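Endlich Brot, das nicht bröckelt: Meine liebsten Tipps für alle, die spät mit dem Backen anfangen

Mein erstes Roggenbrot hätte man gut als Türstopper nehmen können. Außen schwarz, innen ein feuchter Klumpen, und geschmeckt hat es nach Pappe mit Kümmel. Inzwischen backe ich fast jede Woche und freue mich immer noch wie ein Kind, wenn die Kruste beim Abkühlen leise knistert! Hier kommt alles, was mir auf dem Weg dahin geholfen hat, bunt gemischt und ohne Anspruch auf Vollständigkeit.

Wiegen statt schätzen
Eine Tasse Mehl kann locker oder festgedrückt sein, und schon stimmt der ganze Teig nicht mehr. Seit ich alles abwiege (auch das Wasser!), gelingen mir die Brote viel gleichmäßiger. Für das Salz lohnt sich eine kleine Löffelwaage, die auch einzelne Gramm anzeigt.

Den Teig in Ruhe lassen
Mehl und Wasser nur grob verrühren, Schüssel abdecken, weggehen. Nach einer halben Stunde kommen Salz und Hefe dazu, und der Teig fühlt sich auf einmal ganz anders an, viel glatter und dehnbarer. Danach reichen bei Weizenteig meistens 10 Minuten Kneten von Hand. Klebt es an den Fingern, bitte kein Mehl nachschütten! Lieber die Hände anfeuchten und weitermachen.

Weniger Hefe, mehr Geduld
Ein halber Würfel Hefe auf ein Pfund Mehl geht schnell, schmeckt aber auch danach. Ich nehme ein erbsengroßes Stück und stelle den Teig über Nacht in den Kühlschrank. Nach rund 17 Stunden ist er voller Blasen und duftet herrlich. Morgens um sieben den Ofen anstellen und zum Frühstück frisches Brot auf dem Tisch haben, das ist für mich der pure Luxus.

Ein ordentliches Brett
Lange habe ich auf der Arbeitsplatte geformt und hinterher den Teig aus jeder Fuge gekratzt. Ein großes, schweres Holzbrett ist Gold wert. Nach dem Backen schabe ich es mit der Teigkarte ab, wische feucht nach und stelle es hochkant zum Trocknen hin. In die Spülmaschine gehört es auf keinen Fall. Zweimal im Jahr, meistens im Mai und dann wieder vor der Plätzchenzeit, bekommt es Leinöl: dünn auftragen, einziehen lassen, den Rest gründlich abreiben. Die ölgetränkten Lappen danach ausgebreitet draußen trocknen lassen, denn zusammengeknüllt können sie sich selbst entzünden.

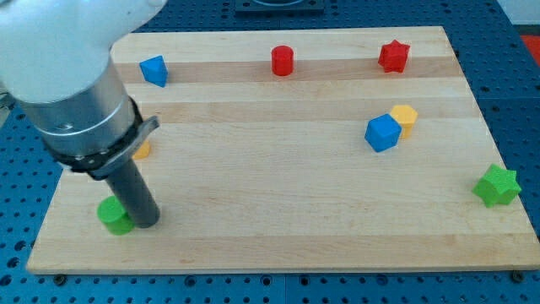
Helles Holzbrett mit Streifenmuster

Heiß anbacken
Der Ofen darf so heiß sein, wie er kann, und zwar eine gute halbe Stunde lang, bevor das Brot hineinkommt. Ich backe im gusseisernen Topf mit Deckel. Nach der Hälfte der Zeit kommt der Deckel ab, damit die Kruste Farbe bekommt. Wer keinen Topf hat, stellt eine alte Blechform mit in den Ofen und gießt beim Einschießen etwas heißes Wasser hinein. Vorsicht, das dampft gewaltig!

Die Klopfprobe
Brot umdrehen, auf den Boden klopfen. Klingt es hohl, ist es meistens fertig. Bei Roggen verlasse ich mich lieber auf das Bratenthermometer, 97 Grad im Kern sind wunderbar.

Und wenn es doch danebengeht?
Dann gibt es Semmelbrösel, Brotsuppe oder Croûtons mit viel Knoblauch. Aus meinem allerflachsten Fladen sind einmal so gute Knödel geworden, dass ich seitdem immer einen Beutel trockene Reste im Schrank habe. Altes Brot lässt sich auch einweichen und in den nächsten Teig kneten, es hält ihn tagelang saftig. Probiert das unbedingt mal mit Sonnenblumenkernen aus!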